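Handover results, finally

OK so the reruns finished Friday and I've been sitting on them, partly laziness, partly because I wanted to see if the number would hold up. It held up. Writing this quick before I forget what I did.

Short version – the two-arm handover policy gets a lot better if you throw away data. Specifically if you throw away the part of each demo where the arms are just traveling. Not all of it, most of it. I know people have said similar things about idle frames in demos. Still surprised me how big the gap was.

Background for anybody who hasn't been following the Skinby posts. Skinby is my name for the whole pipeline, recording, cleanup, training, the lot. Two arms, parallel grippers, one object gets picked by one side and passed to the other. Camera up at head height looking down at the table. Policy is plain behavior cloning with action chunks, nothing exotic. I started with 1,324 demos recorded over the spring and into August, all teleop, all handovers of small stuff. Small stuff is the annoying case. With a big box you can be sloppy by a finger width and nothing happens. With something small the two sets of fingers have to share the same little bit of space and they get in each other's way.

What was going wrong

The old policy had one failure I kept seeing over and over. Pick, fine. Approach, fine. Then both grippers get close and just sort of hang there. Twitching a little. Neither commits. Sometimes it would wait out the whole episode like that. Sometimes the giving side opened first and the thing dropped.

I blamed the camera for ages. Then calibration. Then I blamed the chunk length and burned most of two weeks on chunk length sweeps which did basicaly nothing.

Then I plotted where the training steps were coming from. Should've been the first thing I did. The contact part of the task, from fingers almost touching to the giver letting go, is tiny. Everything else is arms flying through air. The loss was perfectly happy because flying through air is easy and it was getting great at it. The bit I cared about was a rounding error.

What I changed

First cut, dumb version. Found the moment the gripper tips get within a set distance of each other, kept a window around that, dropped travel frames outside it to one in 12. Kept the pick mostly whole.

Second, hand checked the windows. Not all 1,324, I'm not that patient. I went through a pile of them and threw out demos where the operator (me) fumbled and regrasped in the middle. Those are poison I think. The policy learns that reopening near contact is a normal thing to do, and then it does it.

Third, and this is the one I'm least sure about – I added the other arm's gripper opening as an input to each arm's head. Before this each side only saw its own state plus the image. In theory the image has all that. In practice when the fingers are interlocked the camera can't see much of anything in there, the grippers block their own view.

Numbers

50 trials per condition, same start poses, object positions jittered the same way.

Old policy, full data: 12 out of 50
New one with all three changes: 41 out of 50

That's the headline. The first cut alone gets a good chunk of the way but I only ran it on an earlier object set so I'm not putting that number next to these, it isn't a fair comparision. Will rerun properly.

The remaining failures are mostly different failures too, which I take as a good sign. Almost no hanging around anymore. Now it's the receiving side closing slightly too high and catching an edge, then it slips when the giver lets go. That feels like a grasp problem and not a timing problem. Different fix.

Stuff I don't know

Whether it transfers. I've got a copy of the Murmont recordings, same task more or less but longer reach, and I want to run the same cut over them with no retuning. If the distance threshold needs changing for every setup then it's kind of a hack. It might be a hack anyway.

Whether the regrasp filtering matters by itself. Suspect yes. Haven't isolated it. Somebody is going to ask and they'll be right to.

Whether resampling would do the same as dropping. Weighting the contact steps up in the loss should be close to equivalent on paper. I tried it one evening with bad weights and training went sideways, so that's not evidence of anything. Dropping is also just faster, epochs are way shorter now, and I like that part a lot more than I expected.

Also want to compare with the Durrani trick, the one where you train a separate little contact detector and switch policies when it fires. More moving parts. But it would tell me if the problem is really the data balance or if one network just doesn't want to do both jobs.

Next

Ablations first, boring but needed. One change off at a time, same 50 starts. Then Murmont. Then maybe the Birkov wrist sensors if they ever show up, they've been on order forever and I've stopped planning around them.

I'll post the cut script once I take out the hardcoded paths. It's short. Most of it is smoothing, the tip distance is noisy when the arms are slow and you get the window flickering on and off if you don't filter it. Used a median filter, wide one.
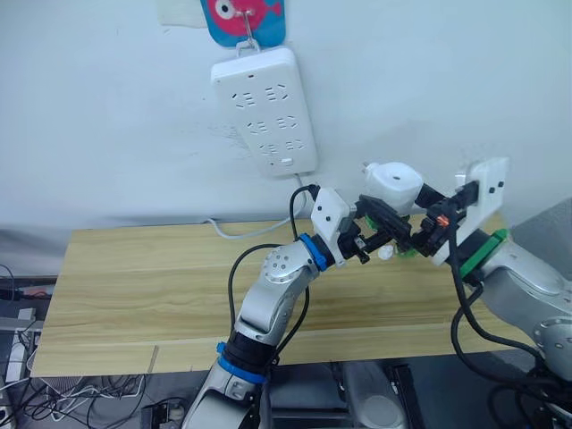
The threshold should be a setting at the top too, right now it's buried in a loop, so I'll fix that before the script goes up. If you run it on your own handover data tell me what value you ended up with.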